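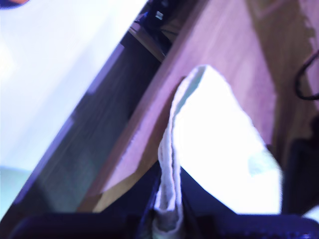 Gresside's last coin laundry to close, town looks at a shared one

GRESSIDE - The coin laundry on Oltell Street will shut at the end of January, leaving the town without a public place to wash clothes for the first time in decades. Owner Jui-lin Sin put a handwritten notice on the door and told customers in person over the following days.

The lease is up. The new rent was more than the machines bring in, Sin said, and two of the big washers need parts that are no longer made.

"I could fix them one more time. Then what," she said. "I'm 68. My knees are done with it."

A public meeting on what comes next drew a full room at the library. Ran well past 9 p.m. Town council did not vote on anything but agreed to look at a plan for a shared laundry in the old Tseng hardware building, which the town already owns and which has been vacant since the store moved out.

The plan comes from Yu-ting Lo, who rents on the north side and started asking neighbors about their washing when the notice went up. She got answers from 424 households. Many of those are in the older apartment buildings off Oltell Street, where the wiring won't take a dryer and landlords don't allow machines upstairs.

The next closest laundry is 23 miles away. There is a bus but it does not run after 6 p.m., and drivers can turn away riders with more than two bags.

"People with a washer in the basement don't think about it," Lo told the meeting. "You try taking three kids and the bedding on a bus."

What it would cost

Lo's proposal has eight washers and six dryers to start, plus a folding table, a sink and a bench. Members would pay a monthly fee and a smaller charge per load. Drop-ins pay more. No exact prices yet, she said those depend on the water bill.

The building has a floor drain and heavy electrical service left over from the hardware store's key and saw shop, which helps. It does not have enough hot water. Plumber Jelle Aerts walked through it for free and said a new water heater and venting for the dryers would be the two big items. He also said the back wall is damp near the floor and someone should find out why before anything gets bolted to it.

"Could be a gutter. Could be worse than a gutter," Aerts said.

Residents have pledged $1000 so far, in small amounts. The Stundetel Fund, a local charity that mostly pays for winter heating, offered another $500 if the town signs a lease by spring. Everyone who spoke agreed that is a long way from enough. Council member Tzu-hsuan Wei said the town would look for state money for small downtowns but warned it could take most of a year.

That leaves a gap. Sin has offered to sell four of her newer washers to the project at what she called "a fair price, not a gift price," and to store them in her garage until there is somewhere to put them. The rest goes for scrap.

Not everybody sold

Some at the meeting wanted to know why the town should be in the laundry business at all. One man said the hardware building should be sold and put back on the tax rolls. A woman who lives behind it asked about noise, and about lint, which she said used to blow across Oltell Street and collect on her sister's porch screens.

Wei said any lease would set hours, most likely 7 a.m. to 9 p.m., and that the vents would have to face the alley. He said the town would own the building either way and it's costing money to heat it for no one.

Feng-yi Choi, who runs the alterations shop two doors down from the current laundry, said she will lose business when it goes. Customers drop off hems and zippers while thier wash is running. She is thinking about moving if the Tseng building happens, and asked if a corner of it could be rented out. Lo said she liked the idea. Wei said to put it in writing.

Choi also raised the question of work clothes. Cooks and home health aides use the laundry late in the evening, she said, some of them every night, and they were mostly not at the meeting since they were at work. She asked for a second meeting in the morning. Council agreed, date to be set.

In the meantime

Two stopgaps were talked about. The Methodist church has one washer and one dryer in its basement and will open them to the public three mornings a week begining in February, sign-up sheet by the side door. Bring your own soap. No rugs, no horse blankets.

The school district was asked about the machines in the high school locker room. The answer was no for now, over insurance. Wei said he would ask again.

Lo is also putting together a ride list for trips to the out-of-town laundry. Drivers with a van or truck are wanted most. Names can be left at the library front desk or at Choi's shop.

Sin said the Oltell Street laundry will keep regular hours until it closes, 6 a.m. to 10 p.m. The change machine is broken and won't be repaired, so customers need to bring quarters. Prepaid cards should be used up before the last day. Anyone with money left on a card can see her at the counter for a refund in cash, mornings only.

Anything still in the lost and found by then goes to the church rummage sale. There are a lot of single socks in there, Sin said, plus a good wool coat, a set of curtains and a christening gown that has been on the hook since last summer.

"Somebody must want that gown," she said. "Come get it."

The council takes up the Tseng building again at its next regular session, 7 p.m. at town hall. Written comments accepted at the clerk's office until noon the day of.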